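Equipment Review: Cundico Ripening and Storage Cabinet
Prepared by the Office of Dining Services

The Office of Dining Services has completed its review of the Cundico countertop ripening cabinet, which was placed in the Atum Hall kitchen at the start of the fall term. The review was requested by Silvia Ďurica, Director of Purchasing, following repeated reports of fruit being discarded at the end of the weekend.

Capacity and construction

The cabinet holds 40 pounds of fruit on three shelves. The shelves lift out without tools and fit the dish machine in the main kitchen. The door seal is firm and closed properly throughout the review period. The feet are not adjustable, and on the older counters in Atum Hall the unit had to be leveled with shims.

Performance

Kitchen staff logged 237 pounds of pears, avocados, and bananas over the trial. Pears and avocados ripened evenly on all shelves. Bananas on the top shelf were ready a full day before those on the bottom, and staff were asked to rotate them each morning. Discarded fruit fell by some 7 percent compared with the same weeks last year. The Office had hoped for a larger reduction but considers the result acceptable for a first term.

Controls

The control panel is the weakest part of the product. Temperature and airflow share a single dial, and the setting is lost when power is interrupted. Kamil Kadlec, who supervises the morning shift, reported that the unit had to be reset every Monday after the building's scheduled power test. The printed manual does not mention this. The vendor, Plenier, answered our inquiry promptly but could offer no remedy for the current model.

Noise and cleaning

The fan is quiet enough for use near a serving line. Daily cleaning takes a few minutes. The drip tray is shallow and should be emptied before the cabinet is moved.

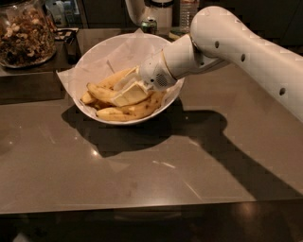 Bananas in a bowl.

Comparison

The Kolář cabinet, reviewed last year, has separate controls and keeps its settings, but it holds less and requires a dedicated outlet. For kitchens serving fewer than 76 guests at a meal, the Kolář remains the better choice.

Recommendation

Approved for purchase by the larger residence kitchens, one unit per kitchen. Requests should be sent to Thenmozhi Rao in Purchasing by the end of November.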